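Cleaning and checking a microwave turntable

Uneven heating and a grinding noise are usually caused by a turntable that is not seated properly. Three parts are involved: the glass plate, the roller ring and the drive coupling in the cavity floor. Lift the plate straight up. Let it cool first if the oven has been in use, as cold water on hot glass may crack it.

Wash plate and ring in warm water with washing-up liquid. Dry the wheels and spin each one with a fingertip. A wheel that sticks normally has sugar or fat round its axle; soak the ring for 2 hours and try again. Do not oil it.

For the cavity, put 200 ml of water and a slice of lemon in a wide jug with a wooden spoon standing in it. Heat at 600 W until the walls mist over, leave the door shut for a few minutes, then wipe with a damp cloth. Scouring pads damage the coating, and bare metal will rust.
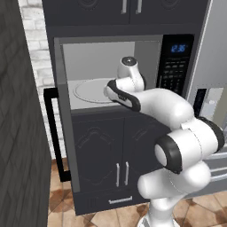 Valentin Chevalier writes that on his Bikley the noise came back within a week of cleaning, and the fault was the coupling: one of its lugs had worn down and the plate was riding up over it. He suggests turning the coupling by hand with the oven unplugged before ordering a new ring.

Couplings are sold by model number, and the Ferrand and Oter patterns do not interchange. Most pull off upwards. If yours resists, check the manual before using any force.

Built-in ovens also need their vents kept clear. Vacuum the grille with a soft brush every January or so. Never take off the outer casing, as the capacitor can hold a charge after the plug is out.

Replacement plates: measure the full diameter, rim included.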